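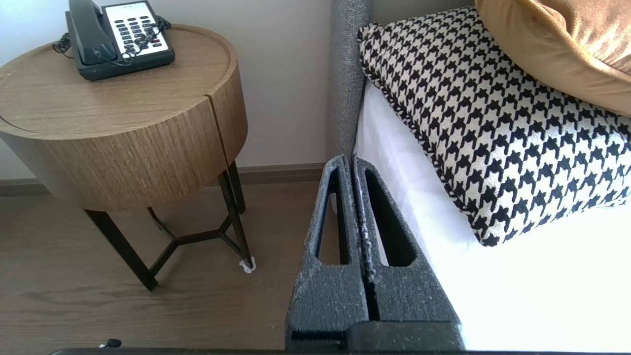 The night table is the last thing a hotel thinks about

Aug 1, 2025

The head of housekeeping at Huerta, a hotel with 66 rooms near the old harbour, asked me not to print her name. She has worked in the house since it opened, and she says that guests would start to call her directly. We spoke in the linen room, where she was signing papers for the laundry and did not stop signing.

I had come to ask about the new furniture. Last winter the owners changed the night tables in 42 of the rooms. The old ones were square boxes with a glass plate on top. The new ones are round, in light oak, and they stand on thin dark metal legs. They were ordered from Broletti, a small workshop, and they arrived in three deliveries, the second one with the wrong feet.

"The architect wanted round," she told me. "I wanted something where I can put the mop under. In the end we both got it, but it took four months of letters."

Her opinion of the glass plates is very low. Every glass of water left a ring, and every ring needed a cloth and a spray. With the wood she uses only a damp cloth and then a dry one, in the direction of the grain. She is strict about the small rim at the edge of the top. Dust sits there, she said, and new staff clean the middle and forget the circle.

"I go with my finger. They hate me for this finger."

The rim has also its good side. Rings, pills and earplugs used to roll behind the bed, and in July the lost property book had fewer lines than she can remember for a summer month.

We came to the telephones. The owners discussed for a long time if a room still needs one. A consultant from Zurdale had calculated that they could save 1000 euros in a year by taking them away. She was against it, and she was asked to write down her reasons.

"I wrote one page. Older people call the reception at night. They don't look for an application, they take the handset." The telephones stayed. They must stand at the back of the table, so that a book and a glass can be in front. The cord is another matter. She showed me with her hands how it twists when people walk with the handset, and how her staff should let it hang free until it turns back by itself. On a busy day it is not done, she admitted.

I asked what she would change if the owners gave her the money. She thought about lamps first, then about carpets, and then she said felt. The pads under the legs come off when somebody pulls the table to reach a socket, and the floor gets a scratch that stays for years. She keeps a bag of them in her apron and another in the cupboard on each floor.

"Good felt, thick," she said. "Write this. Maybe they read it."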